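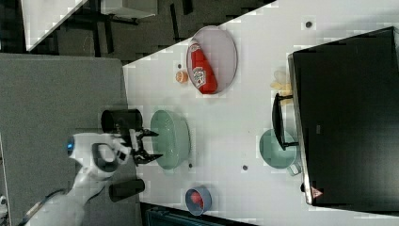 Notes for week 4 — Counters, reach, and where things live
Small Kitchens, Sterkdale evening program, Room 113
Berenice Barajas

Bring these back next time, we're not done with part 3. Pages in the reader (Ledesma) are 241 to 248, skip the bit on pantries for now.

## 1. Left over from last week

Quick recap since half of you were at the other thing.

- Counter = work space first, storage second. Most home kitchens have it the wrong way around.
- Landing space: the clear patch next to an appliance where the hot dish goes. If you have to move a mug to put down a casserole, there's no landing space.
- "Parked" vs. "in use." A parked item is one that's sitting there between jobs. Will come up a lot tonight.

Someone asked if a stovetop counts as landing space. No. Well — sometimes, in a very small place, if it's off and you trust everybody in the house. Don't put it in your plan.

## 2. Zones

Four we use in this course. Other books have five or six, Ledesma has seven, doesn't matter.

**Prep.** Cutting, rinsing, draining, mixing. Bowl, colander, knife, board. Wants the biggest clear area and wants to be near the sink.

**Heat.** Stove, oven, microwave, toaster oven. Plus the tools that only make sense there: pan, spatula, mitts.

**Serve.** Plates, cups, condiments. Squeeze bottles go here and NOT by the stove, even though everyone I know keeps the oil and the ketchup by the stove.

**Cold/dry.** Fridge and cupboards. Mostly closed doors so we talk about it least.

An item can belong to two zones. A colander is prep, but if you're draining pasta it's at the end of the heat step. Pick the zone where it gets used more and store it there. Don't buy a second one.

Things that float between zones and cause the most trouble, in my experience:

- mugs (they go everywhere)
- fruit
- anything with a long handle
- the one plate that's being used as a tray

On fruit: a bowl of it in the middle of the counter looks nice in magazines. Takes the best prep spot in the room. Put it on a hook or at the far end, or on the table where people eat.

## 3. Reading a counter

The skill for tonight. Look at a surface with stuff on it and say what zone each thing is from, then what you'd move first. Look, don't tidy. People always want to start tidying.
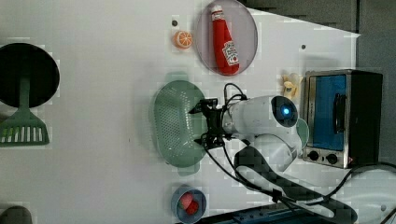 *Fig. 2. White tabletop from overhead: green colander in the center, ketchup lying on the plate, pan and slotted spatula at far left.*

Work it through with your partner, five minutes, pencil on the back of this sheet.

Start with the middle. Colander has the prime spot. Is that right? If the next job is rinsing, yes, leave it. If nobody's rinsing anything it's parked, and it's parked in the worst place to park a big thing.

Then pairs. Pan + spatula are together at one end, both heat zone, good. That's a station. You could cook from that end without walking across for a tool. Note though that they're on the edge of the work area, so check which way the handles go. A handle over the edge gets caught by a sleeve, a kid, a bag strap.

Plate + bottle. Serve zone, both of them. The bottle is lying down, which takes up the whole plate, so the plate isn't really available for anything. Stand the bottle up at the back and you get a plate. Cheapest fix on the whole table and most groups miss it.

Orange slice beside the plate. Small. Could be garnish, could be scraps. Small things left loose are what gets wiped onto the floor when somebody's in a hurry, so on it goes to the plate or into a bowl.

Now the big appliance. Go back to the first picture for it, right-hand side, black. Count it as heat. Teal mug at the bottom corner of it, partly tucked under. This is the classic — the mug drifts toward the appliance becuase that's where it gets reheated, then it stays. Move the mug before anything else on that side. Landing space, see part 1.

Also the warning sticker, low down near the corner, red and white triangle. Whatever you have at home, if it's got one, read it before you push stuff up against the sides. Clearances are in your manual and they vary alot, I'm not going to give you a number.

## 4. Order of moves

When you're doing this for real:

1. Clear the landing space.
2. Free up the biggest flat patch.
3. Match pairs (pan/spatula, plate/bottle, cup/whatever goes in the cup).
4. Loose small stuff last.

Not alphabetical, not by color, not by size. By what job comes next.

I had a client, the Jinine café, tiny galley, two cooks. They had a lovely shelf for pans and never used it, it was behind whoever was at the sink. Moved the shelf. Quoted new cabinets for the same problem came to up to 3,000 so they were pretty happy with four screws and a level.

## 5. Homework

- Sketch your own counter as it is at 6 p.m. on a normal evening. As it is!! Don't clean first. From above, boxes and circles are fine.
- Mark each thing P, H, S or C.
- Circle anything parked.
- Draw an arrow for 2 moves only. If you could only make those, what are they?

Graph paper is in the tray by the door. The Nurketti planning template also works if you like doing it on screen, but print it, I can't open the files.

Next week: drawers. Measure one at home, inside width and inside depth, and write it down somewhere you won't lose it. Questions after class or leave a note in my box at the front desk.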